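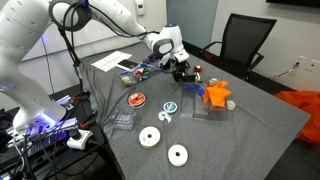
Cold Brew zu Hause — so mache ich ihn inzwischen

Nach meinem letzten Beitrag kamen ein paar Mails mit der Frage, wie ich meinen Cold Brew ansetze. Also gut, hier die komplette Anleitung! Ich trinke das Zeug auch im Januar, wenn alle anderen am heißen Becher hängen, und habe mir über die Jahre ein Rezept zurechtgebastelt, das bei mir zuverlässig klappt.

Was ihr braucht

Ein großes Glas mit Deckel (meins fasst gut zwei Liter), eine Küchenwaage, ein feines Sieb, Papierfilter und natürlich Kaffee. Ich nehme zur Zeit den Trurnska von der Rösterei Brundstead, eine mittlere Röstung, die kalt ziemlich nach Kakao und ein bisschen nach Orangenschale schmeckt. Sehr helle Röstungen gehen auch, werden mir kalt aber schnell zu teeartig. Geschmackssache.

Das Verhältnis

124 Gramm Kaffee auf einen Liter kaltes Wasser. Ja, die Zahl ist krumm, ich habe mal mit 120 angefangen, mich einmal verwogen und fand das Ergebnis besser (seitdem wiege ich das genau so ab, Aberglaube hin oder her). Das gibt ein Konzentrat, das man später verdünnt.

Mahlen

Grob. Noch etwas gröber als für die French Press, so in Richtung grobes Meersalz. Meine Handmühle, eine Nostex, steht dafür fast am Anschlag. Wer zu fein mahlt, hat am nächsten Tag Schlamm im Filter und wartet ewig, bis da was durchläuft — ich spreche aus Erfahrung.
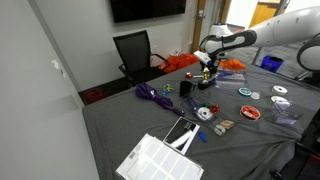 Ein weißer Roboterarm mit Greifer über einem Tisch mit grauem Tuch.

Ansetzen

Kaffee ins Glas, dann erst mal nur so viel Wasser drauf, dass alles gerade bedeckt ist. Einmal umrühren, damit keine trockenen Nester bleiben, zwei Minuten stehen lassen und den Rest aufgießen. Nochmal sanft rühren, Deckel drauf, ab in den Kühlschrank. Bei mir bleibt das Glas 16 Stunden drin, meistens von abends bis zum nächsten Mittag. Bei 12 Stunden fehlt mir der Körper, und nach 24 wird es holzig.

Filtern

Erst durch das Sieb, dann durch den Papierfilter. Den Papierfilter vorher kurz mit Wasser spülen, sonst schmeckt man ihn. Und bitte nicht im Kaffeesatz rumdrücken, auch wenn da noch so viel Flüssigkeit drinhängt! Da kommen nur Bitterstoffe und feines Pulver mit. Apropos: Ein guter Teil vom Wasser bleibt immer im Satz, wundert euch also nicht, wenn aus einem Liter am Ende deutlich weniger wird.

Trinken

Ich mische das Konzentrat eins zu eins mit kaltem Wasser und werfe zwei Eiswürfel rein. Mit Hafermilch geht es auch wunderbar, dann nehme ich etwas mehr Konzentrat. Ganz großartig ist das Ganze mit Tonic und einer Scheibe Grapefruit, wobei man den Kaffee langsam zum Schluss eingießen muss, sonst schäumt es über den Rand (meine Arbeitsplatte weiß Bescheid).

Im verschlossenen Glas hält sich das Konzentrat im Kühlschrank gut eine Woche. Am dritten Tag finde ich es am rundesten. Verdünnt würde ich es nicht aufheben, das schmeckt schon am nächsten Morgen flach.

Als Nächstes will ich den äthiopischen Ki ausprobieren, der liegt hier noch ungeöffnet. Falls den schon jemand kalt angesetzt hat: schreibt mir gern, welches Verhältnis ihr genommen habt.

Drucken | Per E-Mail senden

Ähnliche Beiträge
Handmühle reinigen ohne Gefluche
French Press: vier Minuten oder länger?
Welches Wasser für Filterkaffee?
Kaffeebohnen einfrieren, ein Versuch

Kontakt | © 2023 | Nach oben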